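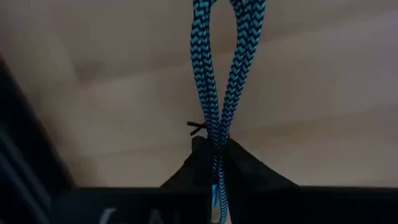

Werkstattbuch, Donnerstag, 14. August 2025

Thema: Kabelbestand Schrank und Schublade, Fortsetzung. Bündelung der Ladekabel mit Drahtbindern.

Ausgangslage: Beim letzten Durchgang alles aus der Schublade gezogen und auf Bank 2 ausgelegt. 39 Kabel gesamt. Davon 31 mit beidseitig intakten Steckern und Durchgang auf allen Adern. Die restlichen acht liegen in der Kiste »prüfen«, siehe unten.

Bisheriger Zustand der Lagerung: Klettband, Gummiringe, teils gar nichts. Gummiringe sind durchweg versprödet und kleben am Mantel, vor allem bei den alten grauen PVC-Leitungen. Rückstände gehen mit Isopropanol ab, bei Gewebemantel nur schlecht. Gummiringe ab sofort nicht mehr verwenden. Die Restpackung habe ich entsorgt.

Bündelform. Probiert wurden:

a) Ringwicklung über die Hand. Geht schnell, Drall bleibt im Kabel. Beim Abwickeln Schlaufen, die sich in der Schublade mit den Nachbarn verhaken.

b) Achterschlag. Sauber, liegt drallfrei, braucht aber Breite. Für die Fächer im Gralano-Einsatz zu breit, die Bündel stehen über die Stege.

c) Zurückgelegte, lange, schmale Schlaufe, mit schwarzem Drahtbinder zusammengehalten. Passt der Länge nach ins Fach, lässt sich an der Schlaufe greifen und einzeln herausziehen. Zum Aufhängen am Haken ebenfalls brauchbar.

Entscheidung für c). Gilt für alle Ladekabel mit Gewebemantel und für die dünnen PVC-Kabel. Messleitungen bleiben am Rechen und werden nicht gebündelt.

Ausführung: Kabel in Buchten legen, Umkehrpunkt nicht knicken. Binder zweimal herum, Enden zwei halbe Drehungen. Mehr Drehungen bringen nichts, der Draht bricht nur früher. Die Enden dürfen abstehen, aber nicht in Richtung Mantel. Stränge sollen anliegen, das Geflecht darf sich unter dem Binder nicht eindrücken. Stecker beide auf dieselbe Seite.

Zum Gewebemantel: Das türkis-schwarze Kabel mit dem Zickzackmuster ist als Referenz für die Sichtprüfung gut geeignet. Am regelmäßigen Winkelmuster fällt jede Verschiebung des Geflechts auf, auch solche, die man bei einfarbigem Mantel nur mit dem Fingernagel findet. Prüfvorgang daher: Kabel langsam durch Daumen und Zeigefinger ziehen, auf Versatz im Muster achten, Stellen mit Klebepunkt markieren. Bei einfarbigen Geflechten zusätzlich unter der Lupe im Bereich hinter dem Knickschutz.

Binder: Vorrat aus der Rolle Åberg, schwarz, auf Länge geschnitten. Die Dose mit den fertigen Abschnitten steht links im Schrank. Zu den Bindern aus der Erside-Packung: Ummantelung löst sich beim Nachdrehen vom Draht, der blanke Draht arbeitet sich dann ins Gewebe. Für Kabel nicht mehr nehmen, für Beutel reichen sie.

Kiste »prüfen«, acht Stück:
- drei Stecker verbogen, kein Kontaktproblem, vorläufig zurückgestellt
- zwei mit Wackelkontakt am Knickschutz, reproduzierbar beim Biegen nach einer Seite
- eins mit offenem Geflecht auf Daumenbreite, Innenmantel unbeschädigt, Durchgang in Ordnung. Schrumpfschlauch denkbar
- eins ohne Durchgang auf den Datenadern, lädt. Wenn es bleibt, dann nur mit rotem Etikett
- eins unbekannter Bauform, passt zu keinem Gerät im Raum

F. Rashidi fragt an, ob das letzte zum alten Rindadari-Handlampensatz gehört. Möglich, die Ladeschale ist aber nicht auffindbar. Liegt bis Monatsende in der Kiste, danach Elektroschrott.

Etiketten: Fähnchen am Steckerende, Beschriftung Typ und Länge, keine laufende Nummer. Die Nummern vom alten System stimmen mit der Liste nicht mehr überein und sind abzuziehen, wo sie noch kleben. Auf Gewebemantel hält das Etikett nicht direkt, deshalb immer um sich selbst geklebt. Thermoetiketten verblassen am Fensterplatz, für diesen Schrank ausreichend.

Fachbelegung (von vorn):
Fach 1: Ladekabel kurz
Fach 2: Ladekabel lang
Fach 3: Gewebemantel, alle Längen
Fach 4: Adapter und Zwischenstücke
Fach 5: frei, für Rückläufer

Rückläufer bitte gebündelt nach c) in Fach 5 und nicht direkt zurück in 1 bis 3. Sichtprüfung erfolgt gesammelt.

Material nachzubestellen: Drahtbinder auf Rolle, eine Packung mit 400 Stück vorgeschnitten als Alternative anfragen. Faraji klärt, ob die vorgeschnittenen lang genug für zwei Umschläge um ein dickes Bündel sind. Wenn nicht, bleibt es bei der Rolle. Schrumpfschlauch im Durchmesser für Gewebekabel fehlt komplett.

Offen:
Schubladenauszug rechts läuft schwer, Schiene reinigen.
Lupe zurück an Bank 2.
Bestandsliste auf den neuen Stand bringen, alte Spalte »Nr.« löschen.
Durchgangsprüfung der beiden Wackelkontakte unter Last wiederholen, Werte hier nachtragen.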